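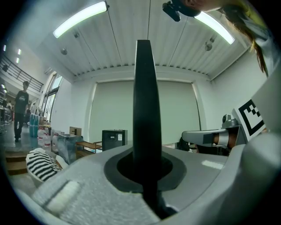
4.2 Relative pose of the two grippers

The tracker described in Section 4.1 gives for each gripper a trajectory in its own map. For tasks with one hand this is sufficient. For tasks with two hands the policy must also know where the left gripper is with respect to the right one, and an error of a few millimeters is already enough to make a thin object slip or bend. In the first version of Tetent we aligned the two maps one time at the start of each episode and kept the result until the end. The alignment drifted, especially when the grippers were close to each other and a large part of the camera view was covered by the other device.

The present version keeps the alignment open and corrects it during the whole episode. Three cameras take part in this: one on each gripper and one on the head of the operator. Each camera runs the same marker detector, and every detection is written as a constraint between the camera and the device that carries the marker. The constraints are collected in a window of 31 frames and are solved together with the odometry of both grippers.

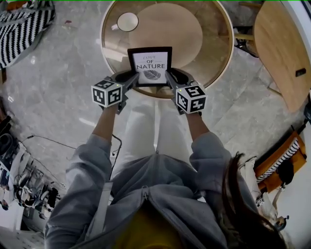

The head camera has the best geometry for this problem when both hands are working in front of the body. If both marker cubes are detected in the same head image, the relative pose of the grippers can be computed without knowing the position of the head in the room. We call this a closed pair. A cube is also more convenient than a single flat marker, as two or three of its faces are often seen together and the well-known flip ambiguity of a planar target can be resolved inside one image. When only one face is detected, we keep both solutions and let the window decide between them.

Closed pairs are not always available. The operator turns the head to look for the next object, or a forearm comes between the cube and the head camera. In these intervals the gripper cameras are more useful. A gripper camera that observes the marker of the other gripper gives the relative pose directly, but the marker is often close to the border of the wide lens, where the calibration is weakest. We therefore multiply the covariance of a detection by a factor that grows with the distance from the image center. The factor was fitted by Seung-woo Hong on the Plolurport calibration set and was not changed afterwards.
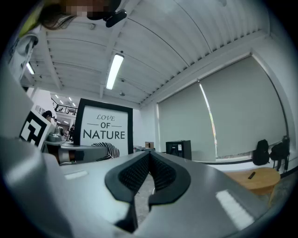
The second difficulty is the background. The gripper odometry extracts its features from the complete image, and some of these features belong to things that move together with the hand or with the operator: the fingers, the housing, the other device, hair and clothes. A fixed mask is used for the own housing. The fingers need a mask that depends on the opening width, so we store 10 masks between closed and fully open and select the nearest one. For the rest we use the motion mask of Ji, with one modification - the region around a detected marker of the other gripper is always removed, also if the motion mask marks it as static. Without this modification the solver was pulled toward a wrong solution each time both hands moved in parallel.

A detection is rejected if its residual stays above the threshold for 7 consecutive frames. After a rejection the window is not cleared; only the constraints from that marker are removed. If no camera provides a valid constraint, the relative pose is propagated by odometry and the frame receives a flag. The Skanel exporter writes this flag next to the action, and the training script can then decide to drop the frame or to give it a lower weight.

Figure 2. Example images of the three-camera setup. Two are from gripper cameras, each with a square fiducial marker in view. One is from the head camera, with both cubes visible and a small picture frame held between the two grippers.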